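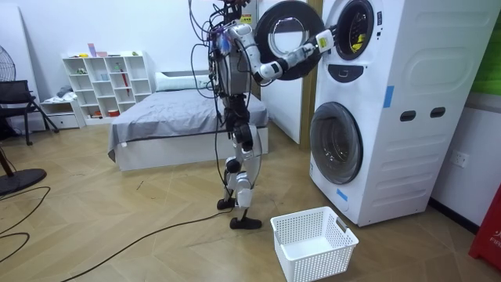 **Laundry attendant, part-time — Drevetti Serviced Apartments, Prillthorpe**

We are looking for one person to look after the laundry at our Prillthorpe building. The job is mostly washing, drying and folding towels and bed linen for short-stay guests, plus a small amount of guests' own clothing.

Hours are 9 am to 2 pm, four days a week, with an extra shift now and then in October when we are full.

**What you'll be doing**

- Sorting linen by colour and fabric, and checking for stains before it goes in
- Loading and unloading stacked washer-dryers, with the dryer on top
- Cleaning lint filters and wiping door seals at the end of each shift
- Folding, bagging and labelling by apartment number
- Keeping the linen cupboard on the Ackroyd Street side in order
- Telling the office when powder or bags run low

Last year the laundry put through 1,634 loads. Some mornings are busy and some are very quiet, and you can do the mending on the quiet ones.

**What we need from you**

You should be able to stand for most of a shift and reach into an upper machine at shoulder height. Experience in a hotel, hospital or dry cleaner is useful but we will train you on our programs. You need to be able to read care labels and follow a written list. A driver's licence is helpful — we send heavy doonas out to Basstead and someone has to drop them off.

Pay is at the casual rate for the first three months, then permanent part-time. Shoes with a closed toe are required. We supply aprons and gloves.

**To apply**

Bring or post a one-page résumé to the office, 409 Ackroyd Street, Prillthorpe. Please include one referee we can phone. Applications close 6/6/20.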